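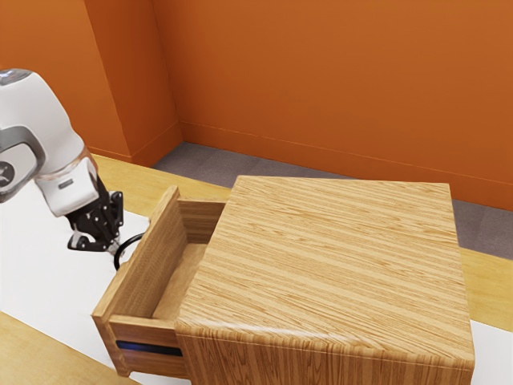 I want to make the case for the messy drawer. Every January the papers tell us to empty ours, and every January I dig my heels in! My gran's kitchen in Broteditz had a deep one full of string, candle ends and keys to houses long since sold, and as a child I could spend a whole wet afternoon in it. A wooden cabinet with its drawer pulled partway open still gets me every time. I want to know what's in there.

Tidy people say you never use any of it. Well, last winter I mended a lamp, a gate latch and my neighbour's glasses with things out of mine (the screw for the glasses was 2 mm long, and I'd kept it for years without a clue why).

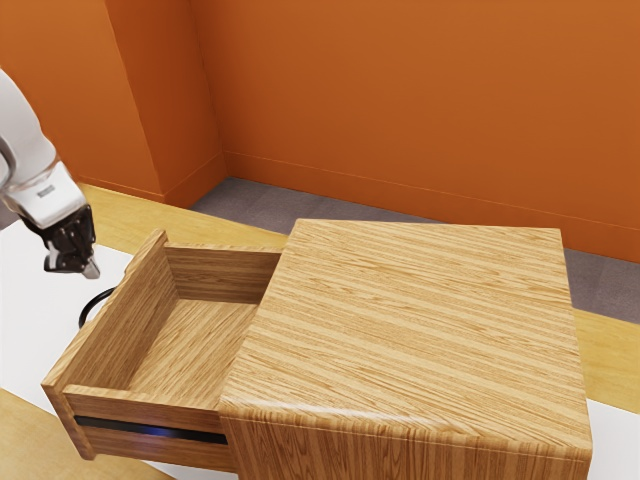 And it's such good company, all that rubbish. You go in for a battery and come out with a ferry ticket and a whole holiday in your head. My friend Ranasinghe cleared hers out over a weekend, 49 things to the charity shop, and by Tuesday she was round at mine asking for a bit of wire.

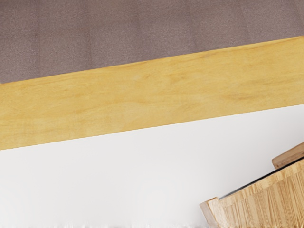 I do throw things away, by the way. Dead pens go, and so do leaking batteries. But please, keep one drawer in the house where nothing has to earn its place, and let the children at it when it rains. Mine sticks a bit now and needs a good shove with the hip.

Wilma Verschueren

378 shares
30 comments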